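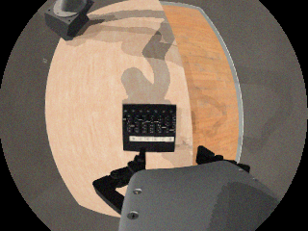

Can I use one finish on a bench top made from two different woods?

Posted in Floors, Counters and Woodwork
Wednesday, October 23, 2019

I bought a used bench top for our laundry room. The larger part is a pale wood and the rest is a darker orange-brown wood. The seller didn't know what either one was. He only said it had been oiled at some point and then left in a garage. Water soaks in right away when I drip it on either part.

I have most of a can of Zomton hardwax oil left from a shelf project and would like to use it up. My worry is that the pale side will turn yellow and the dark side will go nearly black. I would also like to know if I have to sand the whole thing back first. I own a random orbital sander and a box of 120 and 180 discs. The top will get wet laundry and detergent on it most days, but no food.
allum_basement

fokgate_joiner
Yes, one finish is fine, and I would use only one. If you put two products on, you will have a line where they overlap and it will wear differently from the rest.

Both parts will get darker with oil. Wipe each one with mineral spirits and look at it before it dries. That is close to the color you will end up with. If you hate the pale side, get a water-based clear coat, which changes the color much less. Make sure the old oil is sanded off first or the clear coat may peel.

For the oil, sand with 120 until the color looks even, then 180, and stop there. Go with the grain on the last pass by hand. Vacuum, wipe, and put on a very thin coat. Leave it 10 minutes and buff off everything that is still sitting on top. Let it dry overnight and do it again. I do 3 coats on anything that sees water – 2 is enough on the underside, but do the underside, or the top can cup.

Lay the used rags flat outside to dry before you throw them out. Oily rags in a pile can catch fire by themselves.

Check the date on the can too. Mine skinned over after a year or so and I had to strain out the lumps.

M414
just paint it

basaran_rd
I agree with most of the first reply, but test the detergent. I did a laundry shelf in our old place on Başaran Road with a hardwax oil, and a leaking bottle left a dull ring that I had to sand out. A cheap plastic tray under the bottles fixed that.

Also look at the joint between the two woods. If you can fit a fingernail in it, glue it and clamp it before you sand. Mine opened up in March when the heat had been running all winter, and oil in the gap meant the glue would not hold.

allum_basement
Thanks. The mineral spirits test looked fine on both parts, so I am going with the oil. The joint is tight except for one short stretch near the end. I'll glue that first and start sanding on the weekend.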